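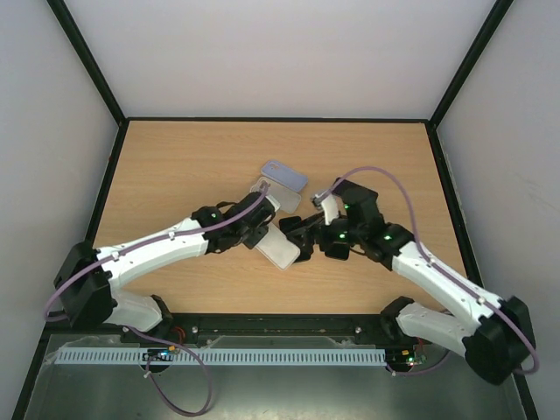 Schutzhüllen für Mobiltelefone gehören zu den Sortimenten, deren Lagerhaltung im Fachhandel lange unterschätzt wurde. Der Zubehörhändler Brostholm führt in seiner Filiale Wikdale inzwischen 2.000 Stück, verteilt auf 29 Modellreihen. Gelagert wird flach und nach Farbton sortiert. Gerade helle Ausführungen – ein Lavendelblau, ein durchscheinendes Grau, ein mattiertes Klar – liegen im Ton nah beieinander und werden beim Einräumen leicht verwechselt. Auch die Kameraaussparung dient der Zuordnung.

Filialleiter Vratislav Bednárik hat die Sortierung im November neu geregelt. Stapel umfassen seither höchstens fünf Hüllen, getrennt durch Zwischenblätter des Herstellers Katton. Für eine vollständige Durchsicht veranschlagt die Filiale nunmehr elf Arbeitsstunden.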